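Re: [benchtop-arms] Anyone paid for the Gulitz two-arm kit?
From: Qistina Hutapea
Date: September

> Bednárik wrote:
> The Riden rep says the simulator is "included". Included in what?
> We're looking at 2480 for the pair and I'd like to know before I sign.

Included in the first 60 days, after which it becomes an "optional companion licence". I asked what the arms do without their companion. He said he'd get back to me, and I expect he's still walking.

I've had the trial on my machine for a fortnight. The simulator is the best part of the kit, so naturally it's the part they take away. Loading a table is quick, the arms go where you send them, and resetting a task takes one key. The manual was translated by someone who disliked us.

The Loltum add-on gives you ready-made sorting tasks. I'd skip it. You can build your own in an afternoon, and theirs can't be edited without a support ticket.

My own notes so far, in case they help you haggle:

1. Install
Roughly 2000 small files, one of which matters. Put it on a local disk or it sulks.

2. Sorting task, start position
Two trays, a cube and a pair of C-shaped bits on a brown table, both grippers empty. I left the colours at their defaults, hence the pink.
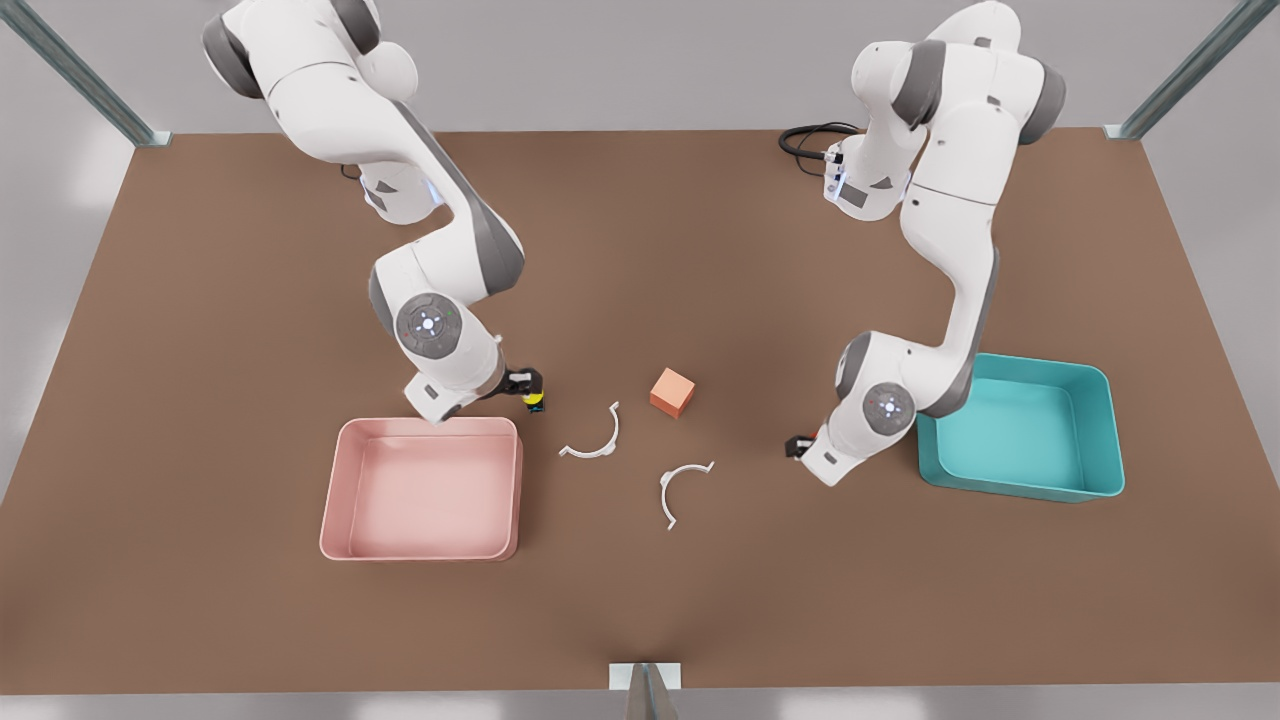
3. Saving runs
Works, provided your folder name has no spaces. Mine had two. More when I've redone them.

Qistina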